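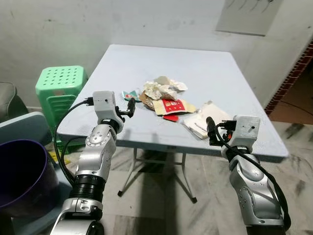

I have lived in the flat for 9 months and have now read the whole of the council's recycling leaflet. Both sides. I'd like some sort of badge.

Crisp packets: no. Crisp tubes: no, except the lid, which is a yes, unless it's see-through, when you're to "check locally". I am local. I've checked. I don't know.

The big change came in February, when they took away our one large bin and gave us 3 small ones. The new ones hold less between them than the old one did. I asked about this and was sent a link to the leaflet.

Paper goes in the blue one. Paper with food on it goes in the grey one. Paper that has been near food is apparently a matter for my conscience.

The collecting is now done by a firm called Florkik, who took over from Ornik, who had the same lorries. You can still read Ornik under the paint if the sun's out.

Rang Florkik about a missed collection. I was number 762 in the queue, which I took for a fault until it went to 761.

Got through in the end. Very nice woman. She said our street isn't missed, it's "resting", and would be back in 2 weeks.

Meanwhile the foxes have been doing their own sorting on the front path. They've put the chicken bones in one heap and left the cardboard flat by the gate. Better than I manage.

Leaflet update: a new one came through the door this morning. It's laminated. Laminated paper goes in the grey one.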